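Arranging for Shared Rooms
Handout for Week 2: The Table Piece
Instructor: Refilwe Baloyi, Stonuvholm Evening Courses

Welcome back, everyone, and thank you for such a lively first session! I have read all your notes on the rooms you chose, and I enjoyed every one of them (Zhenhua Gu, your three paragraphs on the hallway at Clostholm made me want to go and repaint it myself).

This week we move on to the table. I'd like you to think about a table that people really use, with elbows and papers and all the rest, and how a vase and a plant can live on it without getting in anyone's way. Artificial flowers are perfectly welcome in this course. They let you take your time, pull everything out and start over as often as you please.

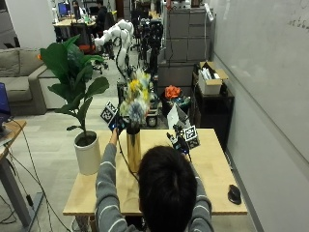 Gold vase with artificial flowers, beside a fiddle-leaf fig in a white planter.

Notice how few colors you need. Yellow, pale green, white and a dusty blue will carry a bouquet nicely, and one rounder bloom set low down gives the eye somewhere to rest. A tall vase with straight sides wants a fairly full top, or it starts to look like an umbrella stand. The fig is the leafy partner here, and its big glossy leaves make a good plain neighbor for all those smaller petals. Turn the planter until the leaves reach away from the flowers.

Before you settle on a height, sit down in each chair.

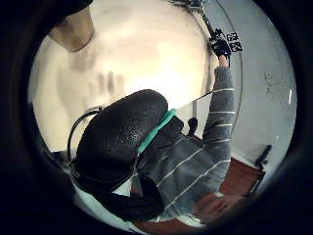

Then stand up and do it again, stretching your arms out over the table as you would if you were passing a folder or reaching for a cup. If your sleeve brushes the petals, shorten the stems or slide the vase back a little. I allow up to 39 minutes for this in class, and I know that sounds like a lot, but we always use it.

Next comes color at close range. Pale shades change a great deal near a bright light, and a deeper edge helps to hold them together.
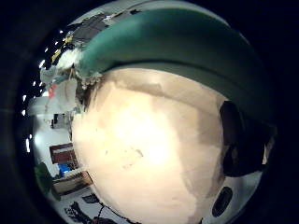
Cream and tan tones under a teal-green rim, close up.

Try your palest flower against something dark green and then against something white, and write down which you prefer and why.
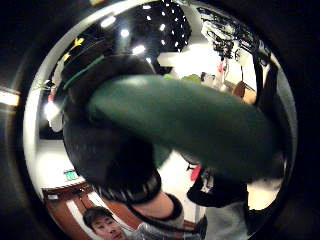
Backgrounds deserve their own page in your notebook. Walk to the far side of your table, crouch a little, and look past the arrangement at whatever is fixed in place. A white wall is kind to nearly everything, while a brown wooden door frame adds warmth and strong upright lines. Small things count too, like a green exit sign up on the wall, which you might echo with a little green in the bouquet.

For Sunday: bring one vase, your stems, and a rough sketch of the table from two sides. Reading is the Duan chapter on foliage, up to page 64.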